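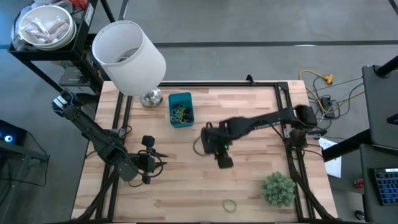 Folie 1: Die Werkbank mit beiden Armen, dazwischen das grüne Gummiband. Werkstatt Plamstead, Stand 17.05.2019

Hallo zusammen, schön, dass ihr da seid! Kurz warten, bis alle sitzen, dann Folie 1 einfach stehen lassen. Die bleibt die ersten paar Minuten oben.

Also, ich bin Elīna, und ich baue zusammen mit Kęstutis in der Gemeinschaftswerkstatt an unserem Projekt Murkoleo. Zwei Arme, ein Tisch, und die sollen irgendwann gemeinsam Gummibänder aufheben und in eine Kiste sortieren. Klingt nach nix, ich weiß. (Lacher abwarten. Falls keiner kommt, weiterreden.)

Wer von euch hat schon mal versucht, ein Gummiband mit einer Grillzange aufzuheben? Hände hoch! Ungefähr so fühlt sich das für den Greifer an. Das Band ist dünn, es liegt platt auf dem Holz, und wenn man zwei Millimeter zu hoch zupackt, ist da eben nur Luft. Zwei Millimeter zu tief und man kratzt in der Platte herum. Unsere hat inzwischen Macken, ich sag nicht, wie viele davon von mir sind.

Zum Aufbau. Am Anfang hatten wir die Arme direkt auf die Platte geschraubt — großer Fehler. Jedes Mal, wenn einer ein Stück weiter nach außen sollte: neue Löcher, neu ausrichten, neu kalibrieren. Jetzt läuft ringsherum ein Rahmen aus schwarzen Schienen, hinten eine lange quer und links und rechts je ein Paar. Umsetzen und neu einmessen dauert damit etwa 17 Minuten, vorher war da ein Abend weg. Algirdas hat uns die Winkel dafür besorgt, danke noch mal, falls du hinten sitzt!

Kabel. Da könnte ich eine Stunde drüber reden, mach ich aber nicht. An den Greifern lassen wir die Leitung in einer Schlaufe laufen, damit das Handgelenk sich drehen kann, ohne dass was zieht. Am linken haben wir die Schlaufe dreimal neu gelegt, bis sie lang genug war und trotzdem nirgends hängen blieb. (Hier die Geschichte mit dem abgerissenen Stecker, wenn Zeit ist. Sonst weglassen.)

Dann das Licht. Ich hab wirklich lange gedacht, die Software spinnt! Nachmittags lief es, abends plötzlich nicht mehr. Die Tischlampe hinten links neben der türkisen Kiste hat deshalb jetzt einen festen Platz, und wir schreiben bei jedem Versuch auf, ob sie an war. Gitau wollte gleich noch eine Reihe mit verschiedenen Farben hinterherschieben, dunkle und helle Bänder, die kommt im Juni.

Die runde Kunstpflanze rechts ist unser Hindernis. Der rechte Arm soll lernen, drumherum zu fahren. Beim ersten Durchgang hat er sie in 5 von 9 Fällen umgeschubst, und Bjartur hat sie jedes Mal ganz liebevoll wieder hingestellt.

(Jetzt erst klicken, Folie 2: Ablaufplan. Wasser trinken!)

Ganz kurz noch, bevor wir in die Steuerung gehen: Fragen gern gleich dazwischenrufen, ich verliere zwar den Faden, aber den finde ich schon wieder. Und wer nachher selbst mal steuern will, meldet sich bitte bei Kęstutis, der hat die Liste.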